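Kelham Science Pages
For readers 9 to 12
Previous: How a thermostat decides
Next: What a sensor measures

How people show a robot what to do

A robot hand does not know how to pick up a cup. It has motors, joints and a computer, and the computer needs instructions. For some jobs an engineer can write the instructions one line at a time. For jobs such as folding a towel or plugging in a cable, the list would be very long, and it would stop working as soon as the towel was in a different place.

Another method is called demonstration. A person does the task through the robot, and the computer stores what happened. One complete run of the task is called a demonstration, or demo for short.

Teaching by hand

In the first kind of demonstration, a person holds the robot's arm and moves it. The motors are set so that they give way when pushed. Each joint has a sensor that measures its angle. While the person guides the arm, the computer saves the angles many times every second. Played back in order, the angles make the same movement again.

Teaching by remote control

In the second kind, the person does not touch the robot. This is called teleoperation. "Tele" comes from a Greek word meaning "far," although the operator may be sitting in the same room. The operator might wear a glove with sensors, or move a small copy of the robot arm. When the operator bends a finger, the computer works out which robot joint should bend and by how much.

A robot hand with several fingers is harder to control than a simple claw. Each finger has more than one joint, and a robot finger is rarely the same length as a human one. The computer has to convert one shape into the other. This step is called retargeting. 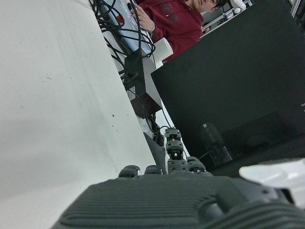 A robot hand seen from its wrist camera. One finger is extended and the one to its right is bent.

The camera near the wrist moves with the hand, so its picture is often tilted. The computer stores these pictures together with the joint angles. Later it can compare what the camera saw with how the joints moved at that moment.

How many demos?

One is not enough. At the Oller workshop, Lavanya Salian and Oliwia Szewczyk recorded 107 demos of a single task, moving a block into a tray. They kept 92. In the others the block was dropped or the recording stopped early. The whole job took 2 afternoons in August.

The computer then looks for patterns in the demos it was given. This is called training. After training, the robot is tested with the block in new places. If it fails often, more demos are recorded.

Words to know

Joint: a place where two parts meet and can move.
Operator: the person controlling the robot.
Retargeting: changing a human movement into one the robot can make.
Teleoperation: controlling a machine without touching it.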